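About Us

Dumton started with one overstuffed pencil case. It wouldn't close. Three dead pens, a glue stick with no cap, a ruler snapped in half. We tipped it all out on the kitchen table, kept what worked, and that was pretty much the first session.

Now we sort out small bags for a living. Pencil cases, pouches, makeup bags, the little zip thing at the bottom of your backpack. Schools send them, offices send them, parents hand them over the fence. 60 regular customers at last count, plus the walk-ins. 728 pouches done last school year, our busiest yet.

What we do all day

Every job starts the same way. Bag on the table, zipper checked first. If the zipper is shot there is no point filling it back up. Then the seams, then the lining if there is one. Labels stay on unless you tell us to cut them. Some people want them off, some people get very upset if they're gone, so now we ask.

Soft fabric ones are our favorite to work on. They fold flat, they fit in a desk drawer, they don't rattle. Downside – the corners. Everything ends up in the corners. Pencil shavings mostly.
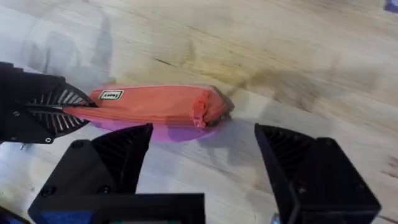 Coral zip pouch on the wood table. Zipper ends get a good look.

After that it's empty, wipe, sort, refill. Pens together, sharp things together, anything sticky goes in the trash or gets a bag of its own. We like an open tray or a wide pouch for the items in use, so you can see what you have with out digging. Tools with bright handles are great for this, you spot them right away. Metal stuff goes in last, on top, so it doesn't poke holes in the fabric.

We work on plain wood tables. Yes they have marks on them. Ink does that. We wipe down between jobs and stopped worrying about the rest a long time ago.

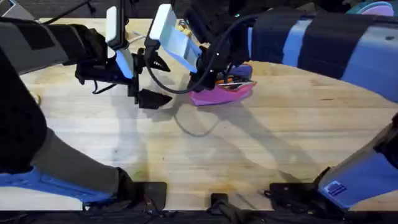
Who we work with

Schools – mostly elementary. The Indow box is for them: a full class set comes in on Wednesday, goes back before the weekend, every case packed to the same list. You write the list, we follow it. If you don't have a list we have one you can borrow.

Offices – drawer pouches, cable bags, the drawer by the printer that everybody is scared of. We call this one Jugah. Takes an afternoon, sometimes two.

Home – Tastia is our kitchen and craft service. Cookie cutters, piping tips, sewing bits, all the small stuff that lives in a tangle. Smallest order is 5 bags.

Not sure which one you need? Send a list of whats in the bag and we'll tell you. Or just send the bag.

How we think about it

Small bags get ignored. People clean out the closet, they clean out the garage, and the pouch they open ten times a day is full of crumbs. Fixing that takes a few minutes and makes the whole morning easier. That's our opinion anyway and we're sticking with it.

We also think color helps. A coral or pink case is easy to find in a dark backpack. Two colors on one bag, even better, you can tell right away which end is up.

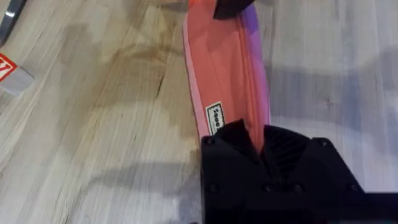

Black cases are fine but we lose them too, and we do this every day. If yours is black, put a ribbon on the zipper before you send it in. Please put your name inside as well. We keep a shelf for the ones that come in with no name and it is getting full.

Repairs: stuck zippers yes, missing pulls yes, torn seams usually. Broken zipper teeth no, sorry. We'll send it back clean and you can decide.

Coming by

Doors open at 9 am. Lunch is whenever it gets quiet. Drop-offs go on the long shelf to the left, pick-ups on the right, please don't mix them up. Call first if you are bringing more than a class set, table space runs out fast in August.

247 shares | 5 comments

Related
Packing list for first graders
How to unstick a zipper
Jugah: what to pull out of the drawer first
Tastia price list

Contact | Copyright Dumton, all rights reserved | Back to top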